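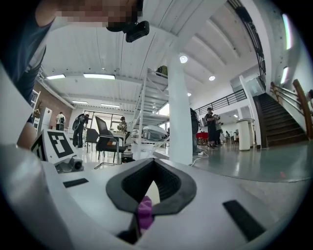 Page last changed: 9/20/22

Raju Hall fit-out – progress report, second period
From: Shabnam Lashari

Short one this time, floor people are waiting on me. Full cost sheet comes separately.

Where we are

Main room is in use. Ceiling done – white ribbed panels between the beams, all painted. The flat light panels are on over the stair side and the round downlights on the other side. We went back and forth on mixing the two. Staying with it. The downlights were already paid for under the first budget and the panels give better light for bench work.

Column stays, obviously, it's structural. Boxed and painted white. Had one quote to clad it in something nicer, said no.

Stairs to the loft are in. White metal, open steps, railings fitted. Steep, yes – we knew that from the drawings, there was no room for a shallower run without losing floor. Vurkent signed off the fixings in May. Still to do: grip strip on the treads. Ordered, 14 lengths, supplier says 7 days but they said that last time too.

House rule starting now, please pass on to anyone using the room: nothing gets left on the stairs or the top landing. Right now there's a green backpack on the landing and a water bottle partway up. Bags go on the hooks by the door. Bottles go on the shelf. I'll put up a sign.

Under the stairs: the large white and gray unit is staying there for now. Fits the space and keeps it out of the walkway. Needs a proper floor marking round it before the Misimeo visit.

Windows

The tall narrow ones on the right wall bring in plenty of daylight. Too much in the afternoon, people at that end are complaining of glare. Blinds weren't in the original scope. Got a price, 376 for the pair fitted, which I'd like to take out of contingency. Need a yes or no from you on that.

Money

Spent to plan on ceiling, lighting and stairs. Over by 500 on paint and making good, mostly the column and the wall behind the stairs, which needed a second go after the plaster cracked. Prollon have agreed to hold there final invoice until the snag list is closed, so nothing due this month.

Snags still open
– grip strip (above)
– floor marking under stairs
– one railing joint needs filing smooth, catches sleeves
– loft socket dead, electrician coming back
– touch-up on ceiling near the back wall

Loft

Not open yet. Wont be until the socket is fixed and the treads are done. After that, storage on the left, two desks on the right. Furniture is second hand and already in the building, no cost to the grant.

Need from you

Answer on the blinds. And confirmation that the paint overspend can sit against the lighting line, where we had a bit left. Email is fine.

Next report when the loft opens.

Shabnam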